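Sorting out the tabletop perception stack

I have spent most of the past month on one problem, and since two people have asked me what I do all day I thought I would write it down. It concerns the part of our software that decides what is on the table, where each thing is, and whether the arm planner should be allowed anywhere near it.

We call the whole stack Temero. It started as a fork of something Emlyn Gough wrote for a bin-picking job, and you can still find his comments in the config loader. The detector and the pose estimator are separate processes. Between them sits a small tracker that gives every object an ID and tries to keep it when a hand passes over.

The tracker is where the trouble was. If a hand covered part of a flat object for more than 36 frames, the ID was dropped. When the hand moved off, the object came back as a new one, the planner saw a new obstacle, and it threw away a perfectly good path. Small flat things such as cards suffered most, as they have almost no height in the depth data to begin with.

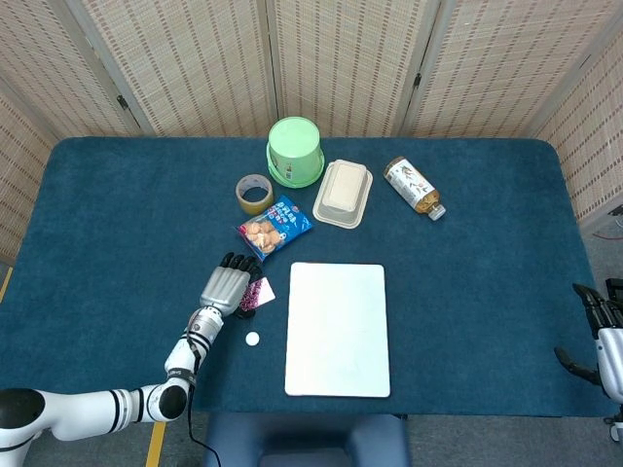 Saskia Ruawai thinks I should stop using a frame count at all and let the IDs expire on position uncertainty, so that something which can't have moved is never forgotten. Her point is that a timer only measures how slow the arm is. I agree with her in principle. The difficulty is that our uncertainty figures are poor for anything thin, and I would be swapping one bad number for another until the depth noise model is fixed.

What I did in the meantime was simpler. The tracker now gets the arm's joint states and works out which pixels the hand ought to be covering. An object that goes missing behind those pixels is marked as hidden and kept. An object that goes missing anywhere else is dropped as before. It took an afternoon to write and four days to get the timestamps lined up, because the joint states and the images came from different clocks and one of them drifted.

I replayed 254 logged runs through the old and new versions. The old one lost at least one ID in 42 of them. I haven't finished going through the new results, so I won't quote a figure yet, but the planner is throwing away far fewer paths and the logs are a good deal shorter.

Two other things came out of the replay. The white board is sometimes taken for part of the work surface, which lets the planner put the hand lower than it should. And the tea bottle confuses the depth stage, as clear plastic always does, so its pose wanders a bit along its length. The label helps. I've told the pose estimator to trust the label and fit the rest of the bottle to it.
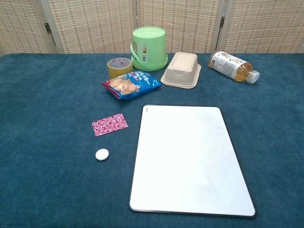
Undedau, November

Back at my desk with the replay tool. I have added a mode that runs the detector with the arm mask switched off, so I can get a plain list of objects with no hand in the way and compare everything else against it. The upturned bucket and the food container are both stable in that mode. The packing tape isn't, because the estimator fits a solid cylinder and then can't explain the hole. A-yeong Lim has a ring model that she says will drop straight in, and I'll try it once the clock fix has been merged.

After that I want to clear up the launch files. There are three that do nearly the same thing and I can't remember which one sets the table height.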